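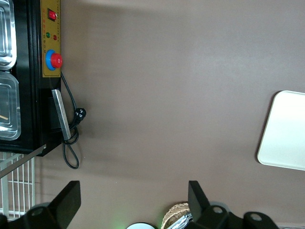 Moving a zone to Sirura

Sirura reads zone files exported from Berkine and loads them onto your own name servers. It needs at least 2 servers in different networks.

Lower the TTL on every record to 200 the day before the move. Run the export, then check the serial number in the SOA record. If it is lower than the one on the old server, secondaries will ignore the new zone.

Known limits

Zones with more than 709 records have to be split before import. Wildcard MX records are skipped and listed in the log. DNSSEC keys are not copied.

Maintainer: Hamidreza Zarei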